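Notes on wrist-view perception in our kitchen sim, now that the Skomuven planner branch is merged. Thread.
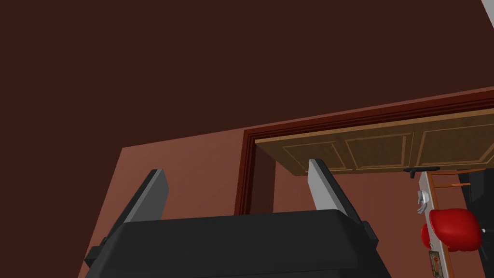

The problem for this round was upward-looking poses. When the wrist camera tilts past a certain pitch, most of the pixels are ceiling and wall. Flat color, almost no texture. The feature tracker has very little to hold on to.

The policy was trained mostly on views that look down at a counter. Give it a view from below a cabinet and the action head gets noisy. Commands stay inside limits, but consecutive steps disagree with each other.

First check was the renderer. Same seed, same joint state, two machines. Images matched to the bit, so the noise is ours.

Second check was the gripper mask. We cut the fingers and housing out of the input before computing features. The mask was built for one finger opening. With the fingers spread wider it leaked, and finger edges were being tracked as part of the kitchen.

Those edges move with the camera, so the pose estimator read them as proof that the camera was standing still. Good residuals, wrong answer.

Fix: the mask is now rendered per step from the joint state instead of loaded from a PNG. Costs 12 ms on the eval box. Acceptable at our control rate.

Third item, cabinet handles. A slim black handle on a brown face should be an easy detection. From underneath it foreshortens to a few rows of pixels and the detector confidence drops below threshold.

Lowering the threshold brought the handle back. It also brought back molding edges and panel outlines as handles. Reverted.

What worked better: keep the handle as a tracked object in the world model and let its confidence decay slowly when the view is bad. Bidwood (our scene state server) already had a decay field. It was set to zero in the default config.

Replayed 1,485 stored episodes with the new mask and the decay turned on. I compared commanded wrist motion against the old build, step by step. Differences are concentrated in the upward poses and the rest of the set is close to unchanged, as intended.

One regression. If an object near the fingers is saturated red against a pale panel, the segmenter sometimes merges it with whatever dark shape is next to it. The planner then inflates the collision volume and refuses to move. Ticket is open.

Workaround for now: cap the inflation at 70 mm per object and log when the cap is hit. Do not copy this to hardware configs. It is a sim-only flag and the loader will reject it elsewhere.

Also changed: episodes time out at 3,000 steps. The old limit was high enough that a stuck arm could hold a worker for most of a night.

Adeleke (the replay viewer) now draws the gripper mask as an overlay. Press M. If the outline does not sit on the finger edges, stop and check your joint state timestamps before filing anything against perception.

If you are still on the March config, delete the cached masks by hand. The new loader ignores them, but the old one does not, and mixing the two gives results that look plausible.

Next up is randomizing wall and ceiling texture for the upward poses. I want numbers with the textures held fixed first, so that run goes in the queue tonight.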